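Banking Day at the Workbench: Money Tips for Home Tinkerers
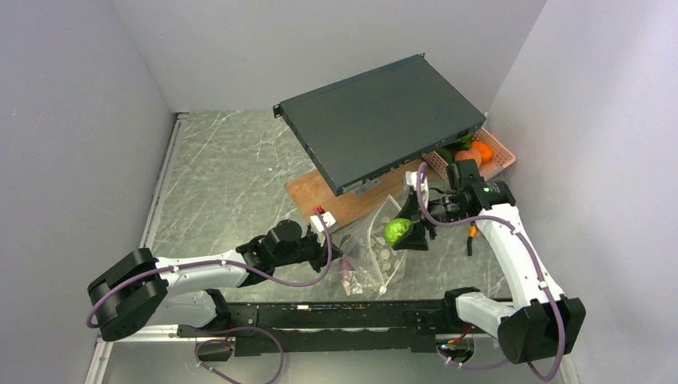 A dark metal box, tilted over a wooden board.

I love May, because it's when I sit down with a mug of tea and go through a year of bank statements! Last time I found $47 in fees I had never noticed (two accounts, one of them barely used), and that paid for a very nice set of chisels.

Start with the savings rate. Banks like to open with a good one and let it slide, so write down what you were promised and check it every few months. Yoon-hee Cho in Mumstead called hers, asked for the better rate, and got it before lunch!

Keep a separate account for tools and repairs. I move $60 into mine on payday, and by spring it had reached $2,508, which felt amazing. When the washer died I didn't touch the credit card at all.

Got a home loan? Try rounding up the payment. Even an extra $100 a month goes straight at what you owe, as long as your loan allows it – ask about early payment charges first.

Paper statements go in a flat folder, newest on top. Loan papers get their own folder, and mine is bright orange so I can spot it from the door.

Next up is Deok-su Cho's trick for sorting receipts with old jam jar lids. It's a good one!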